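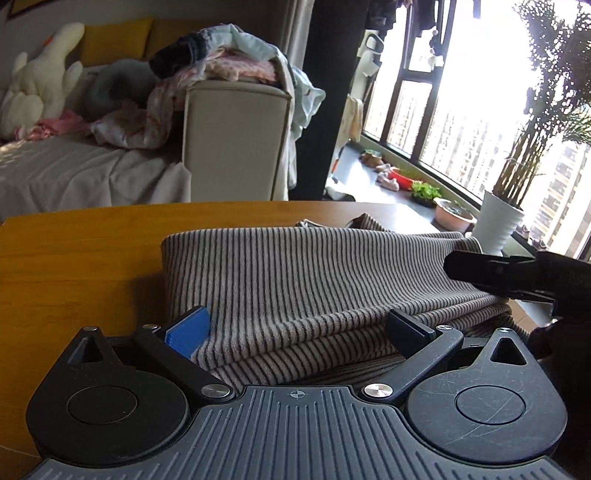 4. Folding knits and getting them into the drawer

Knitwear has its own section because it ignores everything you learned in section 3. Shirts hold a crease if asked. A striped knit holds a grudge.

Before you start, move the clean pile to the sofa and leave the table for folding. A sheet over the seat keeps lint off the clothes, and the clothes off whatever lives between the cushions.

4.1 Lay the garment face down on a wooden table or other flat surface. Smooth it from the middle outward.

4.2 Fold both sides in toward the center. With fine vertical stripes, use one stripe as your guide and stick with it. Changing stripes halfway is how parallelograms happen.

4.3 Fold up from the hem, then fold again until the piece fits the Pumari drawer divider. The divider slot is 285 mm wide.

4.4 Press the layers flat. If a corner lifts, open the last fold, tuck the corner in and close it again. Pressing harder only teaches it to wait until you leave.

4.5 Slide the folded piece into the divider with the thick edge up.

NOTE: The small divider (114 mm) is for socks and baby clothes. An adult sweater will go in. It will not come out looking like a sweater.

CAUTION: Do not fold anything that is still damp. Put it back on the rail by the window and check the thickest seam before trying again.

CAUTION: Remove stuffed toys from the pile before folding. They get carried off to drawers more often than you would think – usually the week somebody can't sleep without them.

For sofa piles that have outgrown the sofa, see section 5, Sorting.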